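Rarkavgate (film)

Rarkavgate est un thriller policier réalisé par Fatima Wike et produit par la société Trurnwood. Le film raconte l'enquête d'une ancienne négociatrice de la police, rappelée en service après la disparition d'un juge dans la ville portuaire de Rarkavgate. Il est sorti d'abord en vidéo à la demande, le 1/10/20, puis dans un nombre limité de salles.

Synopsis

Ilse Memis a quitté la police depuis 11 ans. Elle vit seule au-dessus d'un atelier de réparation de bateaux et donne des cours du soir. Un matin, son ancien supérieur, le commissaire Oprean, lui apporte une enveloppe qui contient une cassette audio. On y entend la voix d'un juge disparu, qui lit lentement une liste de noms. Le dernier nom est celui de Memis.

Elle accepte de revenir pour une durée de 30 jours, à la condition de travailler sans partenaire. Cette condition n'est pas respectée, et on lui impose le jeune inspecteur Davel, spécialiste des comptes bancaires, qui n'a jamais porté son arme en dehors du stand de tir. Les deux enquêteurs découvrent que les personnes de la liste ont toutes témoigné dans le procès de la compagnie maritime Hapeta, dont les dirigeants avaient été acquittés. L'une après l'autre, elles reçoivent une cassette semblable.

La seconde moitié du film se passe presque entièrement dans l'immeuble 325, un bâtiment administratif du port en attente de démolition. Memis y comprend que le juge n'a pas été enlevé et qu'il organise lui-même les envois, pour obliger les anciens témoins à revenir sur leurs déclarations. La dernière rencontre entre elle et le juge est filmée dans un seul couloir, sans musique. Le film se termine avant que le spectateur sache si Memis remettra les enregistrements à Oprean.

Production

Écriture

Fatima Wike a commencé le scénario sous le titre La Liste. Dans cette première version, le personnage principal était un homme et l'action se déroulait dans une capitale qui n'était pas nommée. La réalisatrice a changé ces deux éléments après avoir passé un hiver dans une ville de port, où elle préparait un documentaire qui n'a pas été terminé. Le nom de Rarkavgate a été inventé pour le film. Il désigne à l'origine une porte de la vieille ville, que l'on voit au générique et dans la scène du marché.

Le nom de famille de l'héroïne a été choisi assez tard. Les premiers lecteurs du scénario la connaissaient seulement comme « la négociatrice », et cette appellation est restée dans plusieurs dialogues.

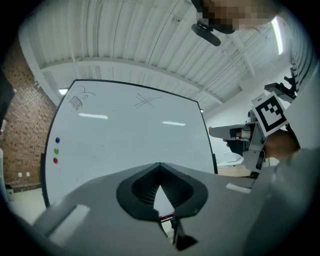

Tableau blanc avec des dessins au marqueur et trois aimants de couleur.

Tournage

Les prises de vues ont commencé en septembre, avec une équipe réduite. Trurnwood avait demandé que la majorité des scènes soit tournée en décors naturels, ce qui a posé des difficultés pour les séquences de nuit. Le bruit des grues couvrait souvent les dialogues, et une partie des voix a dû être enregistrée de nouveau en studio. Certains critiques ont remarqué cette différence de son, surtout dans la scène du ferry.

Les intérieurs de l'immeuble 325 proviennent de 2 bâtiments différents. Le hall et l'escalier appartiennent à un ancien bureau des douanes, tandis que le couloir de la scène finale se trouve dans une école fermée. La directrice de la photographie a utilisé le même éclairage aux deux endroits, assez vert et sans contraste, pour que le raccord ne soit pas perceptible.

Musique

La musique du film est peu abondante. Elle se compose principalement d'un thème pour violoncelle, entendu à l'ouverture, et de courts morceaux électroniques qui accompagnent l'écoute des cassettes. La réalisatrice a supprimé au montage plusieurs passages déjà enregistrés, parmi lesquels celui prévu pour la poursuite sur les quais.

Accueil

L'accueil critique a été partagé. Les commentaires favorables ont salué l'interprétation du rôle de Memis, jugée sèche et précise, ainsi que la relation entre l'héroïne et Davel, qui évite la plaisanterie continuelle habituelle dans les films à deux enquêteurs. La scène où Davel écoute la cassette dans sa voiture, sans que le spectateur entende le contenu, a été souvent citée.

Les reproches ont porté surtout sur le rythme. L'intrigue financière autour de Hapeta est expliquée à trois reprises, par trois personnages, et plusieurs critiques ont estimé que cette partie aurait pu être raccourcie. Le personnage d'Oprean a également été trouvé conventionnel : il crie, il menace de retirer l'affaire, puis il ne la retire pas. Quant à la fin ouverte, elle a déçu une partie du public, qui attendait une résolution plus claire.

Thèmes

Le film traite de la valeur du témoignage et de la responsabilité de celui qui se tait. Memis a elle-même gardé le silence pendant le procès, et le scénario ne révèle ce fait qu'après la première heure. À partir de ce moment, les entretiens qu'elle mène avec les anciens témoins prennent un autre sens, car chacun d'eux sait ce qu'elle n'a pas dit.

L'emploi de la cassette audio, dans une histoire qui se déroule à l'époque contemporaine, a donné lieu à diverses interprétations. Dans la logique du récit, le juge l'utilise parce qu'elle ne laisse aucune trace sur un réseau. Elle renvoie aussi aux enregistrements perdus du procès, mentionnés dans la scène des archives.

Versions

Il existe un montage plus long, présenté en séance unique, qui contient une scène supplémentaire entre Davel et sa sœur et un dialogue plus développé au marché. La version distribuée en vidéo est celle des salles. Le montage long n'a pas été édité.

Voir aussi

Film policier
Thriller judiciaire
Fin ouverte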